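Privacy & Consumer Tech

The Zilach settlement pays you $8 and keeps the rest quiet

February 20, 2026

If you ever installed the Zilach weather app, or bought a tablet that came with it already on there, you have probably received an email this month telling you that you may be entitled to a payment. The email is real. I checked, since it looks exactly like the kind of message I tell readers to delete. It comes from the settlement administrator, it has a claim number in it, and the link goes where it says it goes.

Whether it is worth your time is another question.

The case was brought over the app's habit of passing contact lists to Goltitz, the advertising company that bought Zilach's parent and then said for two years that the businesses were being run separately. According to the complaint, the app asked for access to contacts so that you could "share the forecast with friends." People who tapped Allow had their address books copied. So, in effect, did everyone in those address books, most of whom had never heard of Zilach and had not tapped anything.
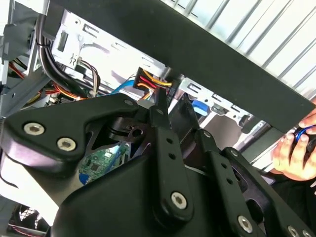
Valdir Quintana

Goltitz denies all of it, which is standard. The agreement says the company "admits no wrongdoing and maintains that its practices were at all times disclosed." I went and read the disclosure. It is in section 76 of a privacy notice that I pasted into a word processor to see how long it was, and gave up on formatting. The sentence that matters says that information "made available by the user's device" may be used to "enhance partner experiences." If you can get from there to "we are going to take your sister's phone number," you are a better reader than I am.

Now the money. Each approved claim pays $8. You can ask for more if you can show actual losses, and the form gives identity theft and "unwanted commercial contact" as examples. Good luck documenting the second one. I have had unwanted commercial contact every day since I got a phone, and I could not tell a judge which company started it.

The claim form itself has its own problems. To prove that you used the app, you are asked for the email address you signed up with, your current email address, your mailing address, and the model of the device. Fair enough, they have to know who you are. But it also asks, under "optional," for your phone number and date of birth, and the form does not say what either is for. I asked the administrator. The reply said that optional information "may assist in processing." I asked how. That was nine days ago.

My advice is to leave the optional boxes blank. If they need your birthday to send you eight dollars, they can write and explain why.

What about the data?

A reader, Odair Miranda, wrote in with the question I had been hoping somebody would ask the court: what happens to the address books they already have?

The settlement says Goltitz will "delete or de-identify" the contact data within a set period. Those are two very different things joined by a small word. Delete means it is gone. De-identify means they take your name off the row and keep the row, and the company gets to pick which one it does. There is no independent check. An officer of the company signs a statement saying it has been done, and the statement goes to the lawyers, and it does not have to be made public.

Then there is the matter of copies. Data like this doesn't sit in one spot. It is on live servers, on backups, on drives that have been pulled and are waiting for someone to decide what to do with them, and in whatever was handed to partners before the lawsuit started. The agreement covers data in Goltitz's "active systems." It does not define active. Backups come up once, in a footnote, where the company promises to handle them "in the ordinary course." 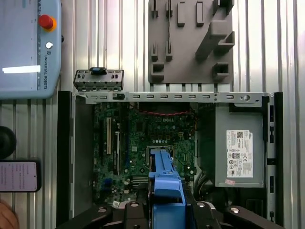
An opened desktop with a Dell motherboard.

I put the backups question to Tarcísio Queiroz, who spent a long time doing records disposal for hospitals before he retired. He was not impressed. In his old job, he said, every drive had a number, and every number had a line in a log showing where it went and who signed. "If they had that log they would have offered to show it," he told me. "It makes you look good. You'd wave it around."

Goltitz did not answer when I asked if it keeps one. A spokesperson sent a statement saying the company "takes the privacy of its community seriously," and that it was pleased to put the matter behind it. I am sure it was.

The partners

Two firms are named in the complaint as having received the contact data, Unditz and Rezende. Neither is part of the settlement. Unditz sells what it calls audience insights to retailers. Rezende does something with credit offers that I have read its website three times to understand - I still can't tell you who its customers are.

The lawyers for the class say that going after the partners would have added years to the case. That may be true. It is also true that the lawyers get paid when the case ends, and I would feel better about the argument if it came from somebody else. Their requested fee is a percentage of the fund and the judge has not approved it yet. You can object to it in writing before the final hearing. So far, going by the public docket, 918 people have opted out and hardly any have objected. I suspect most of them just didn't know that objecting was possible, given that it is explained near the end of the long notice and not in the email at all.

Note the difference, by the way. If you opt out, you get no money and keep your right to sue. If you object, you stay in, get your $8 if it goes through, and the judge has to at least look at what you wrote. If you do nothing, you get no money and lose the right to sue as well. Doing nothing is what most people do with these, and I have to assume the company's accountants know it.
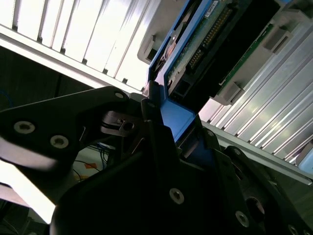
Hard drive in a blue carrier, part of the way into its bay.

The other thing in the agreement is the "enhanced consent screen." From this spring the app is supposed to show a clearer message before it asks for your contacts. I got hold of a draft. It is better than the old one, I'll give them that. It uses the word "advertising." It also has a large colored button that says Continue and, under it in gray, the words "Manage choices," and if you tap those you get a second page with more gray words. I had Qusai Darwish, who helps me with the mailbag, try to say no using the draft. He managed it on his fourth tap. Saying yes took one.

A few practical points, as people have been asking:

You don't need the app on your phone now to make a claim. You need to have had it during the period listed in the notice.

If you got the email at an address you no longer use much, check the spam folder there. Several readers found theirs in spam.

Deleting the app does not delete what was taken. It does stop it from taking more, so delete it anyway. The weather is available elsewhere.

If your name was in somebody else's contacts but you never used Zilach yourself, you are not in the class. You get nothing and are not giving anything up either. Alcides Sales wrote to say that this is his situation, that his number was in the phones of everyone he ever fixed a boiler for, and that he would like to know who speaks for him. As far as I can tell from the 525 filings on the docket, the judge raised the same point once, last year, and both sides said it was outside the scope.

The final hearing has not been moved so far. I have asked again about the log, the backups and the date of birth, and will print whatever comes back.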